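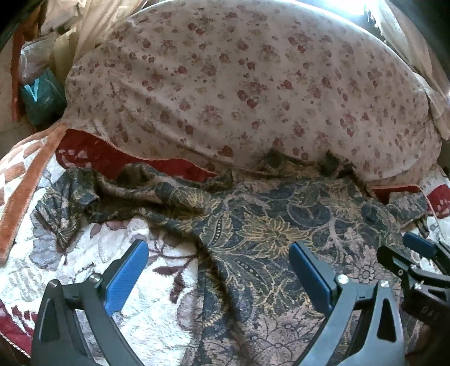 Flowered pillow, paisley underneath

Why do my pillowcases still smell musty after washing?

Posted by nendetti_gal, August 4, 2018

Hi everybody, hoping somebody here can help because I'm losing my mind a little. We moved into an old house in Mendville in July and ever since then all my pillowcases and sheets come out of the wash smelling fine, and then 2 nights later they smell like a basement. I've tried more detergent, I've tried the scented beads, I've tried drying them twice. Same thing every time! The linen closet is on an outside wall, if that matters, and I keep everything folded in there pretty tight. I have some older cotton cases from my grandmother that I really don't want to ruin with bleach. Is it the washer? The closet? Me?

Keyvan Shokri

Okay, first thing, stop adding detergent. I did the same for years and all it does is leave a film in the fabric that holds on to body oil, and then the oil goes sour once it warms up under your head at night. Cut back to half of what you use now and run an extra rinse. If you see suds in that rinse, you've found at least part of your problem.

For the cases you have already, fill the tub with warm water, put in a scoop of washing soda and let them sit a few hours. The water may go a pretty disgusting gray (mine looked like dishwater) but don't panic. Test a corner of your grandmother's first, old prints can bleed. Then wash with no softener at all. Softener is the worst thing you can do to cotton, I will die on that hill.

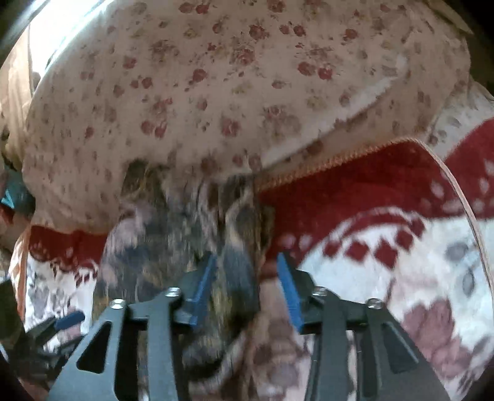 Vol. 11, No. 2

Also smell the pillows themselves with the cases off. I washed cases for a whole summer before I figured out it was the pillow. Check the tag, plenty of them can go in the machine two at a time, and then dry them way longer than you think. They can feel dry outside and still be damp in the middle.

barkau_mike

its the closet. outside wall = damp. pull everything out, leave the door open a week, get one of those moisture tubs. we had the same deal in our old place

600 thread count wont help either btw, takes forever to dry

Mahmoudi_M

Agree with Mike on the closet, but do look at the rubber gasket if you have a front loader. Peel it back and wipe inside the fold. Mine was black in there and I'd had no idea. I leave the door cracked between loads now and the towels got better too.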